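La comunidad de Harkitz abre el plazo para incorporarse al acompañamiento a domicilio

Las solicitudes se admitirán hasta finales de agosto en la secretaría parroquial
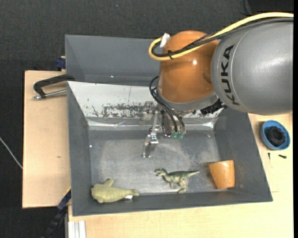 Según una de las personas que ya realizan visitas, lo más difícil fue aprender a quedarse callada: durante los primeros meses llegaba a cada casa con la conversación preparada y casi nunca le hizo falta. Su testimonio se leyó al término de la reunión en la que el consejo pastoral de Harkitz aprobó la ampliación del servicio de acompañamiento a personas mayores y enfermas.

El servicio atiende en la actualidad a 19 hogares del núcleo urbano y de los barrios de Noltutik y Britholm. Con la ampliación se extenderá a las viviendas dispersas de la carretera del embalse, desde donde se habían recibido peticiones que no pudieron atenderse por falta de personas disponibles con vehículo propio.

Podrán presentar solicitud las personas mayores de edad, pertenezcan o no a la comunidad. No se exige formación sanitaria ni experiencia previa. Quienes sean admitidos se comprometerán a realizar dos visitas al mes, de una hora de duración, durante un periodo mínimo de seis meses. Las visitas se harán siempre en pareja hasta que la coordinación del servicio autorice lo contrario.

El consejo recuerda que el acompañamiento no sustituye a la ayuda domiciliaria ni a la atención médica. Las personas que visitan no administran medicamentos, no realizan tareas de aseo y no gestionan dinero ni documentos de quienes las reciben. Cualquier necesidad de esta naturaleza deberá comunicarse a la coordinación, que la trasladará a la familia o a los servicios sociales correspondientes.

Antes de la primera visita será obligatorio completar un curso de seis sesiones, que se impartirá en el salón Sriwong, en la planta baja de la casa parroquial, a las 19.00 horas. El programa incluye la escucha en situaciones de duelo, el trato con personas con deterioro cognitivo, la confidencialidad y el respeto a las creencias de cada hogar. La última sesión se dedicará a la organización práctica de los turnos — calendario, sustituciones y hoja de incidencias — y en ella se asignarán las parejas.

La oración en común y la lectura de textos religiosos se ofrecerán únicamente cuando la persona visitada lo solicite. Quienes deseen recibir la comunión en su domicilio deberán indicarlo por separado, ya que este ministerio mantiene su propio turno y no se verá modificado por la ampliación.

En el apartado económico, el consejo ha aprobado una partida de 2.000 euros, procedente de la colecta de Cuaresma y del remanente de la venta de libros usados. La cantidad se destinará a la compensación de los desplazamientos, al seguro de las personas participantes y a la impresión de los materiales del curso. No se percibirá remuneración alguna por las visitas. Los gastos de combustible se abonarán previa presentación del impreso habitual, disponible en la secretaría.

Los impresos de solicitud pueden recogerse en la secretaría, en horario de mañana, o al término de las celebraciones en la mesa situada a la entrada del templo. Deberán entregarse cumplimentados y firmados, acompañados de una copia del documento de identidad y de la certificación negativa exigida para el trato habitual con personas vulnerables. La secretaría facilitará ayuda para tramitar este último documento a quien no disponga de medios electrónicos.

Las familias que deseen recibir visitas utilizarán un impreso distinto, en el que se indicarán las horas preferentes, las dificultades de acceso a la vivienda y, en su caso, el idioma en que la persona se expresa con mayor comodidad. Las peticiones se atenderán por orden de entrada, si bien tendrán preferencia las de quienes vivan solos o hayan recibido recientemente el alta hospitalaria.

El consejo ha acordado asimismo mantener las demás colaboraciones abiertas durante el verano: el reparto de alimentos, el ropero y la preparación de los envíos postales de la hoja informativa. Para esta última tarea se necesitan personas que puedan acudir dos mañanas al mes a doblar y ensobrar ejemplares. No es necesario presentar solicitud; basta con comunicarlo en la secretaría.

Las personas admitidas en el servicio de acompañamiento recibirán aviso por teléfono o por correo ordinario, junto con el calendario completo del curso.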